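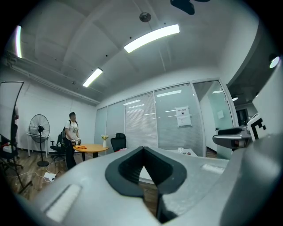
Maarja Tamošiūnaitė reckons the old version of this section had people putting the fan together before they'd worked out where it was going, and then lugging it across the office by the grille. Fair call. So placement comes first now.

Section 4: Setting up the common room (Prarnine office, ground floor)

Covers the round table, mesh-back chairs, pedestal fan, side desk and power. Allow a morning if the boxes are still taped up. Greklow chair instructions are in the carton, use those for the gas lift only and come back here for the rest.

4.1 Round table

1. Lay the top face down on a blanket. Not on the bare floor — the finish marks easily.
2. Stand the pedestal on it, line up the holes, start all the bolts by hand.
3. Tighten in a cross pattern, a bit at a time. Allen key is taped inside the base.
4. Two people to flip it. Lift, don't roll it on its edge.
5. Position clear of the walls, with room to pull a chair out and walk behind it.

Note: if it rocks, check the bolts before you go packing anything under the base. Nearly always the bolts.

Flowers are fine on the table. Keep the vase small and wipe up spills straight away. Spare cloth lives on the table, folded, please put it back there.

4.2 Chairs

1. Castors push in by hand. Should click. If one won't click, take it out and look for grit.
2. Sit the gas lift in the base, then lower the seat on to it. Sit down firmly to seat it.
3. Attach the back, bolts loose, then adjust height, then tighten.
4. Test the tilt before anyone leans back in it.

Caution: soft castors only on the timber-look floor. The hard nylon ones scratch it. If yours came with hard ones ring Rajeshwari Chettiar, she has a bag of the right sort from the August order.

4.3 Pedestal fan

1. Pick the spot. Flat floor, away from the walkway, curtain-free.
2. Pole into base, locking nut underneath. Tight.
3. Rear grille, blade, spinner, front grille. Spinner does up anticlockwise, easy to forget.
4. Clip the grille the whole way round. A missed clip rattles.
5. Set the height with the collar. Hold the head while you loosen it or it drops.

Caution: unplug before taking the grille off, including for dusting. Carry it by the pole, not the grille.

Note: the Zapata fans have a different collar to the Pliven ones. Parts don't swap. We've tried.

4.4 Power and leads

1. One power board per wall outlet. Never plug a board into another board.
2. Max load on our boards is 2000 W, total, not per socket. Fan and a couple of chargers no worries. Heater goes straight in the wall.
3. Run leads along the skirting where you can. Anything crossing open floor gets a cable cover.
4. Leave 400 mm of slack at the desk end so it can be pulled out for cleaning.
5. Check chair wheels can't reach the leads. Roll one over and see.

Caution: do not run leads under a rug or pinch them behind a desk leg. Frayed or warm lead, switch off at the wall and tag it.

4.5 Boards and glass

Board stands go against the side wall with the feet fully out. If a board leans, the feet aren't out. Dry cloth only on the patterned glass, no sprays, and don't stick anything on it — tape takes the pattern off and the panes are a pain to recieve replacements for.

4.6 Before you leave

Bolts rechecked after 2 weeks, table and chairs both. Put it in the diary now.
Fan off at the wall.
Cardboard flattened, out the back.
Spare bolts in the labeled tin, Allen keys too.

Last updated 10th February. Changes to Rajeshwari.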